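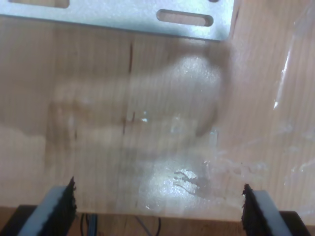
Metal on wood, November.

I have been trying to buy a shelf bracket for longer than it took me to buy my car. I mention the car because the man who sold it to me asked me for my name, my money and my signature, in that order, and then let me drive it away. The bracket people want a relationship.

It started with the Flerkach, a wall shelf I liked the look of on a Tuesday night when I should have been asleep. The shelf was cheap. The brackets were sold separately, which I respect in the way I respect a pickpocket with good hands. To buy them I had to make an account, and to make an account I had to pick a password of a kind I have never needed for my bank. Then came a page asking what kind of home I was dreaming of. I left it blank. It came back in red.

I dream of a home with a shelf in it. There was no box for that.

Since then I have had 27 emails from the Flerkach people. I went back and counted them, because I wanted to be angry with a number attached. Two were about my order. The rest were about me. They missed me. They had noticed I left something behind (a lamp, which I had clicked on by mistake while trying to close a window about lamps). One had the subject line "Is it something we said?" and I have to tell you that by then it was.

My old hardware store never missed me. It was called Plimiso, it smelled like rope, and it closed the year they widened the road. You brought your broken part in a sandwich bag and the man at the counter looked at it with open contempt and walked off. You were never sure if he was coming back. But he always did, with the right thing, and it was 80 cents, and he didn't want to know how the experience had been. He was there. He saw how it had been.

I'm aware that I'm turning into the person who says this stuff out loud in line. I bought a mug last month and was handed a tablet asking me to rate the mug purchase from sad face to happy face while the cashier watched me do it. I gave it the happiest face. Of course I did, I'm not a monster, and she looked tired. So somewhere there is now a chart that says I was thrilled.

The loyalty cards are another thing. I have one from Kaushik, the sandwich place on the corner, and that one I'll defend — paper, a stamp, tenth one free, it lives in my wallet and turns to felt. It has never asked for my birthday. The coffee place next door gives out points, and I have 100 of them, and 100 points gets you nothing at all. I asked. There is a tier system. I'm in the bottom one, which has the name of a leaf.

Anyway, the new brackets. I gave up and tried a different site, Skumgate, on the grounds that a company with that name can't have a marketing department. It does. They sent me a poem.

I unsubscribed, and got an email to say they'd received it.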